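Notes for talk -- house rules for two-armed robots at a packing table
Cletdale, March 4, 2018
20 mins plus questions. Don't run over again.

Start -- who's in the room. Ask for hands: who runs a robot near people, who writes the rules, who does both. Most will be both.

Say early: not a lawyer, not selling anything. The standards are there, read them, these are the bits we had to write ourselves because a standard can't know your table. Ours is 11 pages. Was 28. Nobody read 28.

Background, quick. Yurt is our bench project, bagging and boxing small goods. Vuren let us have the floor space, Ulteck do the safety review and are not gentle. 390 logged runs by end of December. Two stops we'd call serious, no injuries. Say the no injuries bit clearly, people lean forward at "serious".

Rule one. Clear the reach before you power the arms. Not the table -- the reach. Whole sweep of both hands, plus the front edge, plus wherever a person would naturally lean. Tape on the floor helps. Tape on the table doesnt last.

Rule two. One person has the stop button and does nothing else. No holding the clipboard, no handing over parts. We broke this one in week one and both serious stops came from it. Pause here, let them write it down.

Rule three. Soft stuff gets its own check. Everybody writes rules for boxes. A box has edges, it stands up, the hand meets it where you expect. Bags slump, fold, catch on fingers. Clear plastic on a white top under a strong light -- you can hardly see it yourself. So it goes on the sheet: look for clear film, look for glare, look for loose threads. Move the lamp first, then start.
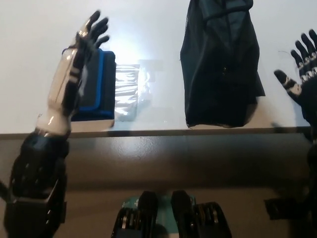 Table from the head camera. Box by the left hand, clear bag flat next to it, black fabric bag standing.

Leave it up for a bit. Ask the room which item they'd put on the check sheet first. Usually someone says the box. Point to the clear bag, then the glare. Then the thread at the bottom right of the black bag -- small, easy to miss. Threads and finger joints are a bad mix.

Also worth saying: cables. Any cable near a hand gets traced by finger before each session, end to end, arms off. Dull job. Swap who does it.

Rule four. Speed. Slow setting is the default after ANY change -- new bag, new lamp, new operator, new software. Someone will ask how long for. Answer: until the person on the stop button is happy, and they sign for it. Ulteck wanted a fixed number of runs, we argued, they may be right. Admit that.

Rule five. Write down near misses the same day. Two lines is fine. Time, what was on the table, what the hand was doing, who had the button. No blame box on the form -- we took it off and the reports went up.

SKIP IF SHORT: the bit about gloves and the bit about visitors. Visitors rule is just stand behind the tape, no leaning, no phones over the table.

What we got wrong. Training was a slide deck. Now its a walk round the table with the arms off, then again with them on. Takes longer, more moaning, better questions. Refresher after any break longer than a fortnight.

Also wrong -- kept the rules in a shared folder. Printed copy on the bench now, check sheet on top, pen on a string.

Close: sheet is at the back, take one, change it to suit your own table. If you find a hole in it tell us. Questions. If none, ask them about rule four.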